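Site visit: Flester towel mill, Steinbach

The group met at the Steinbach gatehouse on Wednesday at 8:30. Carola Haberkorn, who runs the finishing department, led the tour. The mill makes terry toweling for hotels and for retail, and it dyes everything on site.

Weaving comes first. The shed holds 27 rapier looms, all with electronic pile control. Ground warp and pile warp run from separate beams, and the pile beam feeds much faster. Loop height is set by the distance between the loose picks and the fell of the cloth. Changing it takes a few minutes at the panel; changing a beam takes most of a shift. Noise was high enough that questions had to wait for the corridor.

Dyeing is done in jet machines with a top load of 200 kg. Reactive dyes are used for all shades, with fixation at 60 °C and two soaping baths. Pale shades are harder to repeat than dark ones, Haberkorn said, and the lab had logged 1,203 recipes by April. Many are near duplicates made for a single hotel customer. The shade book is kept under the name Grultthorpe, after the dyehouse that started it.

Finishing was the best part of the visit. Cloth passes through a Stellix tumble dryer, which raises the loops, and then through a stenter to fix the width. Softener is held low, as too much of it cuts absorbency. The drop test allows 30 seconds for a water drop to sink in. The two samples we watched passed easily.

Cutting and hemming were running at half staff, so we saw only the lengthwise hemmers.

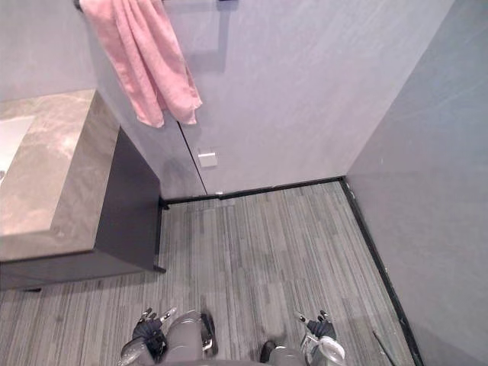
Retail range: bath

The muted pink is one of the pale shades that gives the lab trouble. Under warm light it moves toward peach, and the mill checks it under three lamps before release. Weights in this range run from 450 to 600 g per square meter. The heavier cloth feels better in the hand but dries slowly on a wall bar, and returns from customers mostly mention that.

The tour ended at noon. Bring ear protection; the gatehouse supply is limited.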